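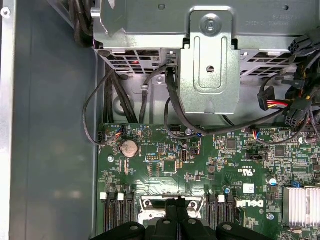

Chapter 6
The Wall You Look At Most

Every bedroom has one wall that gets all the attention and three that get whatever was left over. Chapter 5 dealt with color. In this chapter we turn to what hangs on top of it, a subject on which most people hold firm opinions and very few thumbtacks.

Start by lying down. This is the only chapter in the book that requires it. Whatever you see from the pillow is your main wall, and it is seldom the one you would have picked while standing in the doorway holding a hammer. The Flarkbridge survey of student rooms, which we will return to in Section 6.3, asked 230 residents to point to their favorite wall. Most pointed to the one behind their own heads.

The term "display" is used here for any group of objects put up to be looked at: film posters, concert tickets, pressed leaves, a row of hats. The term "pile" is used for everything else. The line between them is thinner than collectors like to admit, and Section 6.2 offers a test involving a broom.

Consider the case of Ieva Vītola, whose rented room in Grajales held 200 postcards on a single wall, edge to edge, floor to ceiling. Visitors admired it for a minute or so and then asked where the window was. (Behind the postcards.) Her second attempt used 15 cards, hung in a loose band at eye level, with the rest kept in a shoebox and swapped in each April. She reports that people now read the backs, or ask to, and that she has had to move the ones from an old boyfriend.

We will come back to this room several times. It has good light, a sloped ceiling, and a landlord with strong feelings about nails.

By the end of the chapter you should be able to find the main wall in any bedroom, plan a display on paper before making holes, choose between frames, clips and putty, and take the whole thing down again without losing your deposit.

Key terms: main wall, display, pile, band, eye level (standing), eye level (pillow)

6.1 Measuring Before You Fall in Love

Measure the wall first and the poster second. The reverse order is more fun and accounts for a good deal of the furniture blocking posters today. Write down the width, the height, and anything that sticks out, such as switches, vents, and the radiator you had forgotten.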